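Fladisix vs. the old gripper, second round

The Fladisix has been on the arm since Monday, so I have enough to write down. Short version: it closes more evenly than the Gekonham it replaced, and the driver is worse.

Both are parallel two-finger units. I ran the same set of kitchen and table objects through each, 30 attempts per gripper, with the arm under manual control from the Plovel pendant. No planner and no learned policy. I wanted to know what the hardware does when a person is making the decisions.

Hard objects with flat sides tell you very little. Either gripper will pick up a box all day. The useful ones are thin-walled and uneven, and the best of those is the orange basket with the looped rim. A straight-down approach on the rim puts the fingertips on the coils, which bend, and the force reading climbs before there is any real hold on the basket. Going one finger inside and one outside, lower on the weave, is better, but then the stroke has to be set narrow and the inner finger needs room. With the Gekonham I got nine usable holds on the basket before I quit changing the approach angle. I have not finished the same count on the Fladisix, so no comparison yet.

Notes on the controller:

The Fladisix position command takes effect late. I measured 300 ms from command to first motion, repeatable, and it does not get shorter at higher speed settings. Noboru Ebihara thinks it is the polling interval in the driver and not the gripper itself. I lean the same way but have not put a scope on it.

The force limit is a unitless register value. I settled on 398 for the basket. Anything higher and the weave deforms enough that I can see it in the wrist view.

Cable routing matters more than I expected. A loop at the wrist has to be long enough for full rotation and short enough to stay out of the camera. Miyuki Sakai suggested a second tie point closer to the gripper body -- I will try that before the next set.

The wrist camera is fine for lining up the near finger. It is poor for the far one. On a shallow container the far fingertip and the far rim end up close together in view, and depth is mostly a guess. A side camera would fix this. For now I approach slower over the last part and watch the shadow on the table, which closes up as the fingers come down.

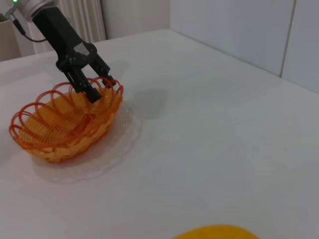

Niazi Manipulation Group

Posted 20th June. Filed under: grippers, wrist camera, teleop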